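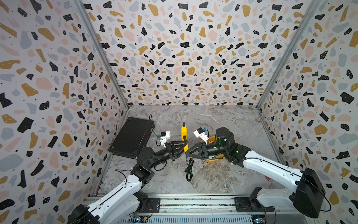

It takes a person maybe a second to pick up a glue gun. At the Wurine workshop in Vendcombe, two robot arms are learning the same sort of thing one try at a time, and watching them at it is a wonderful way to lose an afternoon!

The project is called Pister, and its goal is easy to say: get a pair of arms to handle ordinary bench tools without being programmed for each one. The learning system needs examples, lots of them, and a person has to provide every single one. An operator steers both arms through a job from start to finish while cameras on the wrists and a fixed camera record the whole run. Then the tools get moved, and it all happens again.

The team wants 600 good runs for its first set of jobs. By June it had 355. A run might last 15 seconds or drag on for 2 minutes, depending on how the cord behaves. Cords are the great villain of this room. A glue gun keeps its shape wherever you set it down, but its cord lands in a new tangle every time, and the system has to see plenty of those tangles before it can cope with one it hasn't met.

Fumbles get saved too, as long as the operator recovers. If a gripper closes a little too high, backs off and tries again, that's a lesson the arms can use later (the smooth runs don't teach it).

Even the walls have a part in this. The current speckled print is one of several the team swaps in, so that the system learns to look at the tool and ignore whatever is behind it. The next set, which the group calls Zelenák, keeps the same two arms and brings in a softer challenge: folded cloth, a spool of thread and a pair of scissors.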